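Budgeting for a second two-arm station – where did your money go?
Forum: Small Lab Buying and Planning

brickhopper
Posted May 15, 2018
I'm putting together next year's equipment request for our group at Custumley and I'd love a sanity check before it goes in. We want another two-arm station for sorting work. The arms are the easy part because there's a quote from Melarell sitting on my desk. My headache is the line I've been calling "everything else." I have $2000 in there for bins, spare gripper fingers, cables, a table and whatever I've forgotten. Is that silly low? Sorting toy bricks by color is the kind of work I mean, so nothing heavy.
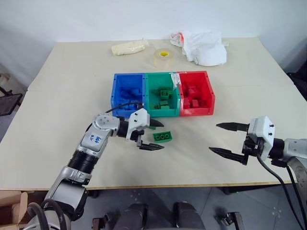

One green brick out front, the rest in their bins.

pallet_mouse
Two thousand is plenty if you already have a table. Bins are cheap, bricks are cheap, tape is cheap. I'd put the extra into fingers. We went through five pairs by March and every one of them was my fault (don't program before coffee).

Old Torque
I'd go the other way, sorry. Fingers you can order when they wear out. What hurt us was cables. We bought the length on the Pravemar parts list, then moved the arms farther apart and had to buy the whole set again. Measure with the arms stretched all the way out, then add some. And ask about lead time! Ours was 21 days on a good order and a lot more on a bad one.

brickhopper
Ooh, lead time isn't in my sheet at all. Adding a column now. On cables, ours hang down by the table edge on the right side, so I'd like to price some kind of guide or clips too – anybody have a favorite? 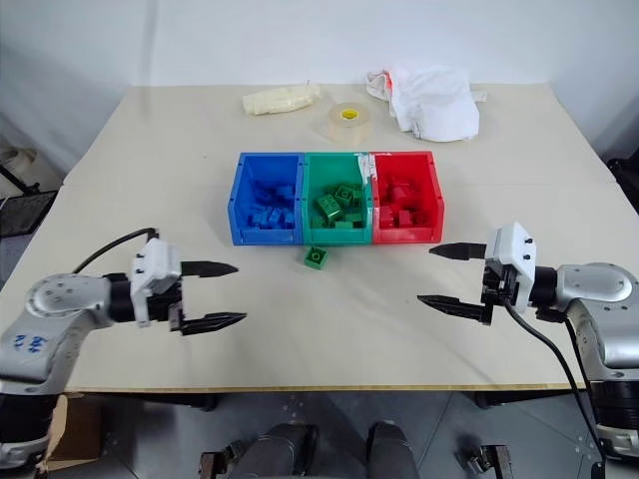
Both grippers open, with the three bins side by side.

pallet_mouse
Hook and loop straps. Skip the fancy cable chain until you know where the arms are going to live. I still say fingers first though, Torque and I will never agree on this.

Old Torque
We will not. Straps are fine for a table job, I'll give you that much.

sixaxis_sue
Jumping in on the bins. Get the stacking kind with the low front, and buy a spare set of the same colors in the same order. We tried to match ours a year later and the new blue was a different blue, so the color settings had to be done over. Also, is the Mirzaei service plan in your arm quote or in "everything else"? Ours was left out of both and it was an ugly meeting.

brickhopper
It's in neither. Oh boy. OK, calling Melarell in the morning to see how long the quote holds, I think it's 30 days. Will post the new sheet once the service plan has a number next to it.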